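Section 4: Preparing Your Couple Profile and Interview

Use this section after both partners have created their own Rovdale accounts and linked them. If only one of you has signed up, go back to Section 3. A couple profile can't be opened from a single account.

You will need:

Both account passwords
A phone or laptop with a working microphone
Between 2 and 18 photos of the two of you
A quiet hour when neither of you is expected anywhere

4.1 Starting the profile

1. Sign in with either account and choose Couple from the top menu.

2. Enter your display name as a couple. Most people use both first names. The name can have up to 40 characters, including spaces.

3. Choose which partner will be the contact. Rovdale editors write to this person about scheduling and corrections. The other partner gets a copy of every message.

4. Press Save. The second partner receives a code by text message and has to enter it before the page will move on.

Note: The code expires at midnight on the day it is sent. If it doesn't arrive, check the phone number under Account, then Contact Details, and press Send Again.

4.2 Answering the story questions

The questions are split into How We Met, Daily Life, and What's Next. Each partner answers on their own screen. You won't see what the other person wrote until both of you have pressed Done.

1. Open How We Met and read all of the questions before you start typing.

2. Write in your own words. Short answers are fine, and spelling is corrected later by an editor.

3. Skip any question you don't want to answer by pressing Pass. A passed question is removed from both screens, and your partner is not told who passed it.

4. When you finish a set, press Done. You can still make changes until the interview is booked.

Caution: Do not put home addresses, workplace names, or the full names of children in your answers. Editors remove these when they see them, but drafts are visible to anyone who has your preview link.

If your answers don't match (the first date is the usual one), leave them as they are. Peiyu Qian, who edits the How We Met pages, prefers to print both versions side by side.

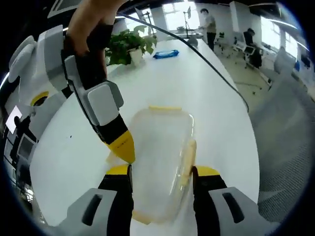 Under What's Next there is a box for engagement or wedding news. Leave it blank if your families haven't heard yet. Anything typed there goes into the published page unless you check Hold This Answer. Held answers stay in your account and can be released later from the same screen.

4.3 Adding photos

1. Press Add Photos and select your files.

2. Drag the one you want as the cover to the first position.

3. Add a caption of one line to each photo. Captions are optional for all photos except the cover.

4. If another person's face is clear in a photo, check the consent box to confirm that you have asked them.

Note: Photos taken by a professional need a credit. Enter the photographer's or studio's name exactly as it appears in your contract, for example Banolwood Studio.

4.4 Booking the interview

Interviews are held by voice call and usually last around 40 minutes. Both partners must be on the call.

1. Choose Book from the couple page. Open times are shown in your own time zone.

2. Pick a first and second choice. New times are posted every Thursday.

3. Choose Together if you will share one device, or Separate if you will call in from different places.

4. Wait for the confirmation message. It names your interviewer and gives the call link.

To ask for an interview in Mandarin, select Chunhua Kong from the interviewer list before picking a time.

Caution: Canceling one partner's account cancels the booking for both. If you need to change accounts, move the interview first.

4.5 Checking the preview

You will both receive a preview link when the edited page is ready. Each partner has to press Approve separately. To ask for a change, highlight the sentence and type your note in the margin. The page stays private until both approvals are in.

If the preview shows message 3352, one of the linked accounts has been signed out. Sign in again on that account and reload the preview.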